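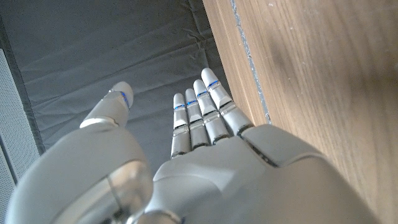

2 min read

Week 6: Furnishing fabrics and how they wear
Notes by Khurram Tarar, October 6, 2022

Welcome back, everybody! I promised to write up the part I rushed through at the end of last session (my fault, I got carried away with the velvet), so please read this before you start your swatch books.

We talked about the rub test, where a piece of cloth is rubbed over and over until the yarns begin to break. A higher count means a tougher cloth, but it says very little about fading or pilling, and a student last June chose a lovely wool on the count alone and had it bobbling within weeks.

Gray cloth deserves a word of its own. Dark gray hides creases and shows lint, and next to light brown wood it can look bluer than it did in the store, so always carry your sample home and look at it morning and evening.

For next time, cut 2 swatches each of the Prallska and the Nieto, 6 inches square, and label the warp direction on the back. Leave the Perkari alone for now, it frays terribly and I want to show you how to seal the edge first.

Reading: the Flodetell handout, up to page 30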